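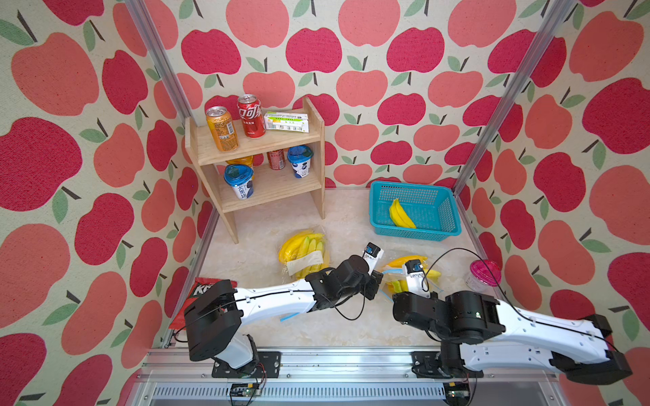
Radomir Popescu got the left arm moving at 4 in the morning and had no one to tell.

He told the cat. The cat left.

August, window open, garage smelling of solder and fruit. He'd named the arms already, which was stupid. Nosen on the left. Lovon on the right. His daughter picked them when she was six, two giants in a bedtime story who kept a shop at the bottom of a hill and never once closed it. She was at college now, 224 miles off, and didnt call much.

Run again. Nosen twitched, swung, stopped over the bananas. Good. Good! Down a little. More. No, too much, kill it, kill it. He slapped the switch so hard the bench jumped.

Breathe. Coffee. Cold, fine.

He went back through the numbers. Wrist offset was wrong, he'd typed 48 where it should of been something smaller, and he'd been staring right at it since midnight. Fixed it. Saved. Saved again, he didn't trust that laptop.

The wallpaper was the part he was proud of, if you asked him. All those red apples. In the story the shop had apples on the walls, so it had to have apples on the walls. Took three tries to hang it. The guy at Vergara Hardware said who papers a box, and Radomir said me, I do, and paid his 20 dollars.

Again. Nosen lowered. Lovon waited its turn over by the zip bag, like a clerk who's seen the boss in a mood.

Fingers closed on plastic. The bag crackled. Lifted an inch, maybe two, hung there.

He held his breath til it hurt.

Phone. Where was the phone. Under the towel. He filmed it with his thumb half over the lens, hit send, and then saw what time it was.

Three dots came up anyway.

"Dad," she wrote. "Are they OPEN?"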